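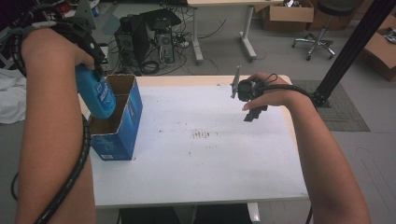
Week two of trying out the handheld grippers. Posting notes as I go so I stop answering the same questions in DMs.

Two sets on the bench right now, the Carneo pair and the Brisel pair. Both are the kind you hold in your hand and strap on, one per arm. Both are wired. I wanted wireless and was talked out of it by Daranee Sriwong, who spent most of April chasing dropped packets on a wireless set. Fine. Wired.

Task for this round: plastic bottle into an open cardboard box. Pick up, tip, lower, let go. It sounds like nothing. The bottle is smooth and the box opening doesn't leave much room for two fingers plus a bottle plus your knuckles.

Numbers so far. 491 demos recorded across both sets. 31 thrown out. Most of the 31 were me starting the recording before the gripper had zeroed. 2 were real hardware faults, both on the Brisel left, same encoder error both times.

Grip. The Carneo fingers close parallel and stay parallel under load. The Brisel fingers splay a little at the tips when you squeeze hard. On a box or a block you won't notice. On a round bottle it starts to rotate in the grip and you end up correcting with your wrist, and then the policy learns the wrist correction too.

Weight. Brisel is lighter and you feel it after an hour. With the Carneo I take a break every 20 minutes or my forearm starts to shake and it shows in the data. Garba Edet has bigger arms than me and says he doesn't care.

Straps. I didn't expect to have opinions on straps. If the strap is loose the gripper shifts against your arm during fast moves and your wrist pose estimate is garbage. Tight strap, up near the wrist, check it every time you swap hands or operators.

Cables. Run the cable back along the forearm and leave slack at the wrist. First day I had it hanging off the side and it snagged on the box flap over and over. Looping it around the wrist also works, a bit slower to get out of.

Camera. Using the head view as the main one with the wrist views as extra. Head view is good for where the box is. It is bad for the moment of release, the box walls hide everything. If you can only afford one more camera, put it on the wrist.

Controller side. Tried the Chuensuk board for syncing the left and right streams. Setup took an afternoon and it has held sync since. The Stokinar logger is easier to install but drifts on long sessions, enough that I had to realign by hand. Prasert Nilsuwan has a script for the realignment if anyone is stuck with one.

Someone asked about the target. I want 4,000 clean demos before training anything I'd show people. At the current rate that's a while. I'm going to finish this task on Carneo only and keep Brisel for light objects.

Next thing to try is softer finger pads on the Carneo. The stock ones are OK on the plastic but I'd like a bit more give when the bottle touches the side of the box. Will post when I have a comparison.

25 Jul 2022

Comments

Alcides Mosquera: Did you see the splay on both Brisel units or just the left?

Lucinda Mahmoud: We had the same encoder error. Reseating the connector fixed it for us, worth a look before you send it back.

Garba Edet: For the record I said I don't care MUCH.

Related posts
Zeroing a gripper before you hit record
Head camera mounts, what I tried
Chuensuk board setup notes
How I name demo folders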